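Fixing a Gripper That Goes Limp in the Middle of a Fold 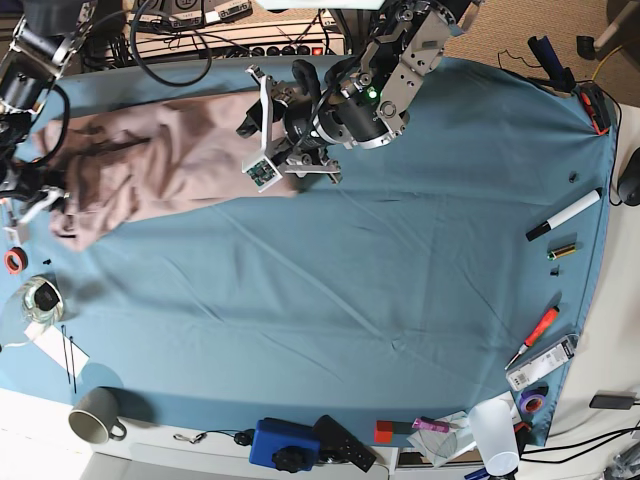
Why does one gripper let go of the cloth while the rest of the arm keeps moving normally?

Most often the finger motor has tripped its own overload protection. It cuts torque to save itself, and the other joints never hear about it, so the arm carries on with a dead hand.

I love this fault, I really do, because it looks terrifying and the fix is so satisfying! We first hit it in September on our two-arm folding setup at Grellport. The left hand would pinch a sleeve, lift, and then just open up, while the Kemisine controller reported everything fine.

Before you touch anything

Stop the program, then switch off motor power at the strip. Support the arm with your free hand as you do it, as an unpowered arm drops. Keep your fingers out from between the gripper fingers until the power is off. A tripped motor can come back at full strength when it resets, and it will bite.

Step 1. Read the motor's error register

Turn the power back on with the arm resting on the table and poll the gripper motor by itself. An overload flag means you're on the right page. If the motor doesn't answer at all, skip to Step 3.

Step 2. Look at the closing command

Ours was telling the fingers to close all the way, every time. Thin fabric stops them early, so the motor keeps pushing against a stall (poor thing) until it gives up. Change the close target so it stops just past contact, and lower the torque limit. Ours was at 2000 in the Vuorinen config file, and dropping it by a quarter did the trick. Your units may differ, so go down in small steps and tug on the cloth after each one.

Step 3. Check the cable

Move the wrist slowly through its whole range by hand, power off, and watch the bundle. Any spot where it pulls tight needs slack. Reseat the connectors at both ends while you're there. Fedham bench rigs like ours have 4 screws on the cable clamp. Loosen 2, ease the slack through, and tighten them again.

Step 4. Make the fault stop the program

Please don't skip this one! Add a check so that an error on any motor pauses both arms. Otherwise the good arm keeps pulling on a garment the other one has dropped.

Step 5. Test

Run 3 folds at half speed with a hand on the stop button, then go to full speed. Read the motor temperature after each run. If it keeps climbing, go back to Step 2 and lower the limit again.

Last updated January 22, 2020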